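Notebook, preserves bench, Zirkport
September, entry continues from the pectin stock page
Bench: I. Palumbo. Second reader: L. Swanepoel.

Carried over: plum batch from the Duda fruit, low-methoxyl pectin, calcium added as a 2% solution at the end of the boil. The previous batch set in the pan before filling was done. Lumps in every jar, clear liquid on top after a night on the shelf. Pan scrapings discarded, jars kept for comparison.

Working guess: calcium went in too fast and too cold. The gel forms where the drops land and stirring then breaks it into pieces. A broken gel of this kind does not knit back together on standing. Sugar is low in this recipe, so there is little thickness from the syrup to hide the fault.

Changes for this batch, one pan only:
Pectin dry-blended with part of the sugar before it meets water.
Calcium solution warmed and fed in a thin stream.
Fill straight from the heat, no holding period.

Fruit 1000 g after stoning, skins left on. Sugar 300 g. Water 200 g, of which most went into the pectin slurry. Lemon juice by pH, not by spoon. The first pH reading was taken too hot and is crossed out on the raw sheet. Repeated on a cooled drop.

10:40 Fruit and water on. Skins slow to give up color, as usual with the Duda plums.
11:05 Slurry in. No fisheyes seen on the back of the ladle. The dry blend is worth keeping as standard.
11:15 Calcium feed started. Slight drag on the paddle partway through, gone again when the heat was raised a little.
11:20 Feed finished. Filled. Lids on, jars inverted, then turned back.

Refractometer was zeroed with distilled water before and after. It drifts when left next to the hotplate, so it now lives on the shelf by the sink. Please put it back there.
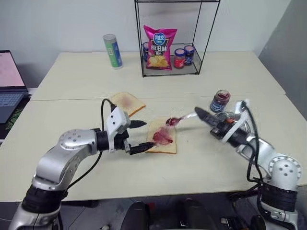
Set and weeping

Jars opened after a full night at room temperature. Surface smooth, slight dome where the lid pulled in. A spoon cut leaves a clean wall that slumps slowly. The previous batch left a crumbling wall and filled the hole with liquid within minutes.

Weeping test: one spoonful on filter paper over a mesh, covered, wet ring measured at intervals. The ring is smaller than for the lumpy batch at every reading. I do not want to put a number on it until the test has been repeated with paper from the same box. The new box is a different grade and wicks faster, which Lwazi spotted before I did.

Color has shifted toward brown at the neck of the jar. Headspace too generous. The fill line on the Drumon jars sits lower than on the old ones, and I filled to the line out of habit.

Spreading notes

The usual complaint with low-sugar gels is that they skate. They move over the crumb as a lump and then let go all at once, leaving a thick ridge and a bare strip. A spread that passes the spoon test can still fail on bread, so the spoon test is a filter and no more than that.

What I look for: whether the gel shears under the blade or slides, whether it holds a ragged or a smooth edge, and whether color bleeds past the edge into the crumb. Bleed is the bread test's version of weeping and usually agrees with the filter paper.

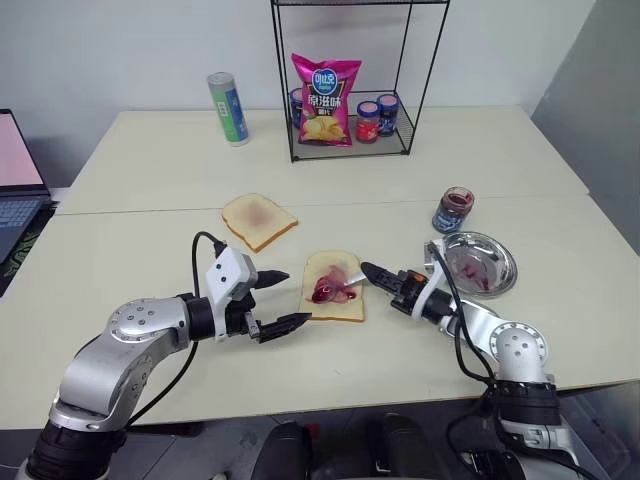 Red jam on white bread, streaky patch.

Streaking is not a fault by itself. It can come from too little material on the blade, from blade angle, or from gel that is breaking into flakes. To separate these, work a spoonful in a cup first and look at it against the light. Flakes show as bright edges. Material that is only thin looks even.

Lwazi wants the sample brought to room temperature before any spreading note is written down. Agreed. A jar straight from the cold store reads a full grade stiffer on our sheet, and several older entries do not say which it was. Those entries should be treated as unusable for comparison.

Bread reference

The reference should be plain white sandwich bread, even crumb, no seeds. Holes take up spread and spoil any weight taken before and after. Cut face dries quickly in the bench draft, so the bag stays closed until the jar is open and stirred. 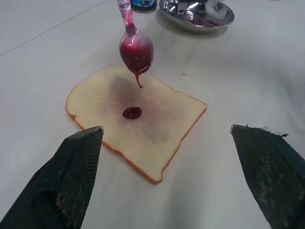

Slice with a purplish-gray stain and a drop of dark red jam, crust edge all around.

A weight blank is needed as well: one slice left uncovered for the length of the test, weighed at both ends. The loss goes in as a correction. Skipped in the spring series, and the coverage weights there look low for that reason.

Seed the sheet with the loaf code from the bag. The Itine bakery changed its loaf once without telling anyone and we chased a formulation fault that was only a wetter crumb.

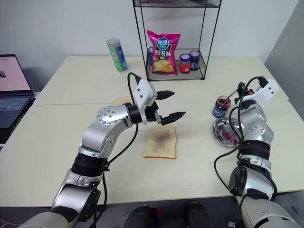

Open points

Repeat the batch with the same fruit before the Duda crate goes soft. No other change.

Try a smaller calcium dose. The drag at 11:15 suggests we are near the top of the usable range at this acidity.

Ask Drumon for the true volume to the neck ring.

Lwazi: filter paper, old grade, if the supplier still has it. Otherwise rerun the lumpy jar on the new paper so both are on one footing.

pH probe reads slow. Storage solution was low in the cap. Refilled, check tomorrow before use.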